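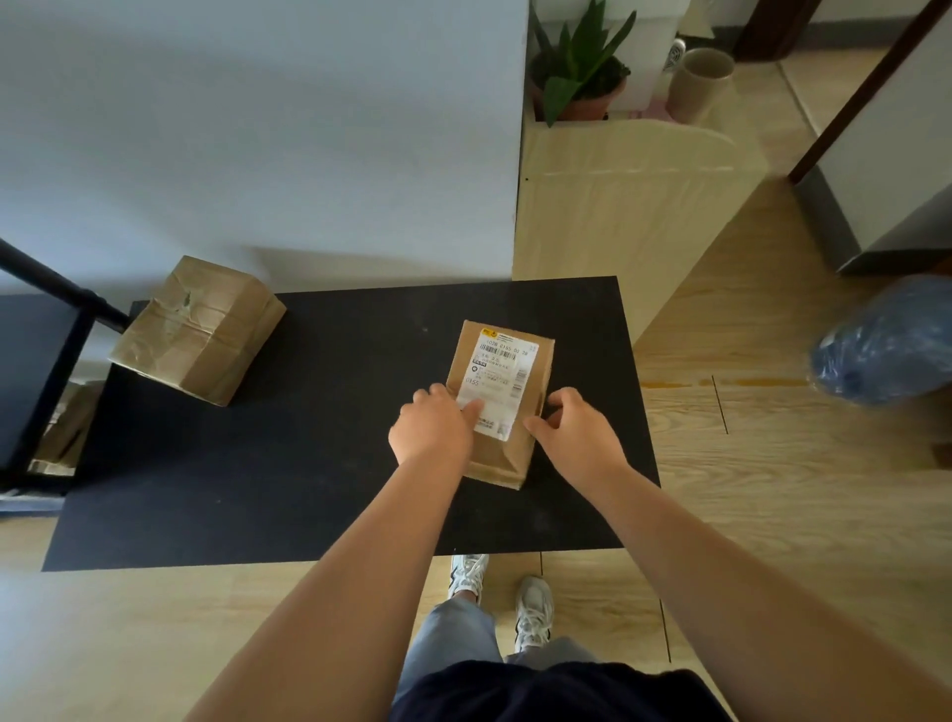
Label on, fingertips pressed to it: a small brown paper parcel at the packing table.

Pacita Abella loves brown paper, and after a morning with her I love it too! She mails seed packets, prints and secondhand paperbacks from her front room in Reverville - 187 parcels last March, more than 17 of them in one afternoon - and she wraps every one by hand.

Her paper comes off a roll from Paredes, and she saves any sheet that arrives around something else. Creases don't bother her a bit. "It's been somewhere already," she says, smoothing one with her palm.

The folding is lovely to watch (three folds down the long side, two at each end), and then comes the label, rubbed down from the middle out so the corners hold. Imke Sauerland in Fotdale gets a parcel every month and keeps the wrapping for her own mail.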